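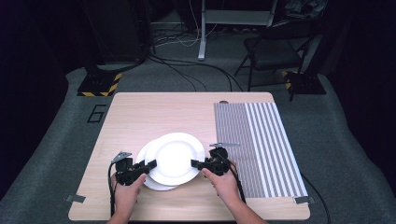

Floltton council wants to end its grant for neutering pet cats when the current round runs out in September. I think this is a mistake, and an expensive one.

The grant pays most of the bill for owners on low incomes. Last year it cost the town £2,227. For that, 30 cats were done at the Okeke surgery on Pleter Road. The council calls this poor value and says owners should pay for their own pets. Many would if they could. They put it off for a month or two, and by then the cat is pregnant.

A female can have 2 litters in a summer. The kittens are given away to neighbours or left behind the shops, and the shelter takes what it can. Vorko, the firm that holds the stray animal contract, charges the council for every collection. Those charges come from a different budget, so they weren't in the report that went to councillors.

I would keep the grant and ask owners for a small payment towards each operation, perhaps a fiver. I would also let people apply at the surgery. At present the form has to be handed in at the town hall on a Wednesday morning, when most people are at work.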